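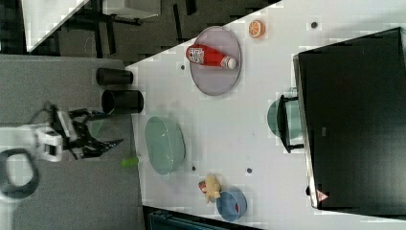
Our group had one semester to decide whether the Callow tabletop kit was worth buying for next year's robotics elective, and I volunteered to write up the part that deals with setting it up and teaching it to clear a table. Callow sells the kit as a bundle: the task software, a box of practice items, a lesson book, and a year of help by email. You bring your own arm and your own table. We kept our practice layout pretty close to what the lesson book calls "the messy kitchen," with the ketchup bottle lying across the plate instead of standing up next to it, and I'm glad we did, because a bottle on its side turned out to be a much better test of the software than anything in the first few chapters.

I should say a little about how we got to Callow in the first place. We looked at two other bundles, one from Ovwood and one from Sakus. The Ovwood one is cheaper and comes in a very nice case, but its lessons stop at stacking blocks, and most of us had done that already in the intro class. Sakus has wonderful videos (I watched all of them one evening when I should have been doing calculus) but wanted us to pay again for every new task. Callow lets you make your own tasks, and that settled it for our group.

Setup took us most of two lab periods, and a good part of that was our own fault for skipping ahead in the manual. The software asks you to show it where the edges of the table are, then to walk it through each pickup by hand, 6 times per item at the least. We found that 6 was fine for the bowls and not nearly enough for the bottle. Once we went up to 30, the grip landed near the middle of the bottle far more often, and the whole thing got a lot more fun to work with!

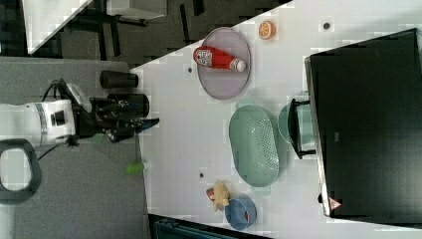 For the main test we ran 100 pickups with the bottle after only the short training, then 50 more after the longer one, and wrote down every result in the same notebook. We only called it a success if the item was lifted and set down in the right spot without anybody reaching in to help. The short training gave us a lot of near misses, where the fingers closed a bit too early and pushed the bottle along the plate. The second set went much better, and what still went wrong was mostly the gripper coming in too low.

What I liked best was the lesson book, which is friendly and clear and has room in the margins for your own notes. What I liked least was saving our work. The program makes a new file every time you change anything, and by the end of a Wednesday lab we could never tell which file was the good one. We wrote to Callow and got a kind answer with a naming system that helped.

Our recommendation to the Mbwambo Lab is to buy one kit first, use it with the fall section, and plan on the longer training from the start. I would also ask for a second box of practice items, and leave an extra lab period open for setup.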